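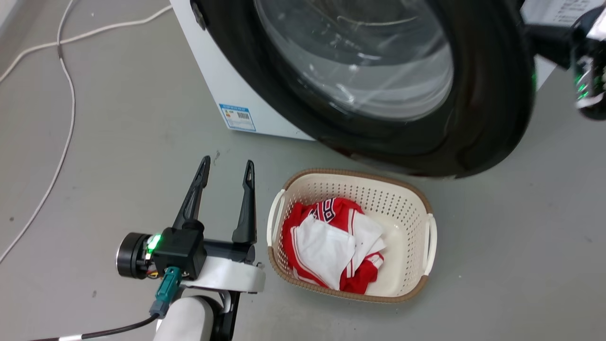 The Clorkgate team had until four o'clock to get the shirts in. The rules for the final round gave every school the same job: open the door, move the washing from the basket to the drum, shut the door. One hundred points for all of it, and eight extra for doing it without a human hand on the controls.

Clorkgate had 2,331 points over the season. Fundale had 2,361.

"We need all 108 then," said the girl with the laptop.

"We need all 108 and Fundale to drop something," said the boy beside her.

They had practised at school with tea towels. Tea towels were easy. A football shirt slid, and the sleeves caught on things, and the left arm had a habit of letting go too early. She had spent two evenings on the left arm. She had changed one number, then changed it back, then changed it again by half as much.

Their teacher asked if they wanted to run it by remote and take the hundred. It would be safe. Second place was a good result for a club that met in a geography room.

The boy looked at the girl. She was already typing.

"No," she said. "Let it do it."

The judge started the clock. The left arm went down into the basket and closed on red cloth. It came up with a sleeve, and the rest of the shirt followed. The arm stopped short of the door, as it always did, while the program worked out where it was.

"It's thinking," said the boy.

"It's waiting for the right arm."

The right arm moved. The shirt went across from one to the other and a corner of it dropped over the rubber. The girl put both hands in her pockets so that she wouldn't touch the keys.

Behind them, somebody from Fundale had stopped talking to watch.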